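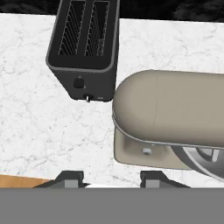

Storing your mixtapes and records at home

My cassettes used to live in a shoebox on top of the fridge, a warm and greasy spot where good hip hop goes to wobble. I have 69 of them, and four still play at the right speed.

Keep tapes upright

Stand them on edge, fully rewound, well away from speakers. A dish rack does the job if you can bear the questions from visitors.

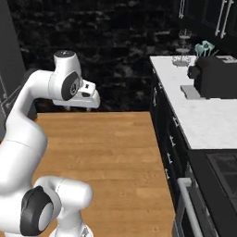
Clean records with less enthusiasm

Use a carbon brush before each side, and leave the dish soap under the sink. Dede Ankrah once lent me 11 singles and got back 11 singles that smelled of lemon. She has not lent me anything in a colour sleeve since.

Dry them upright – never flat, never near the oven – and put them in fresh inner sleeves.

Mind the floor

Crates on floorboards are fine until the mop comes out. Raise them on a couple of offcuts.

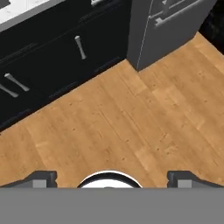
Kitchen floor, cupboards to the left.

Label the spines in pencil. Your favourite rapper may change his name again by October.

Recent tips
Getting candle wax off a turntable lid
13 uses for a dead headphone cable
Quieting a rattly subwoofer

Contact | © Trastetgate Home Tips | Back to top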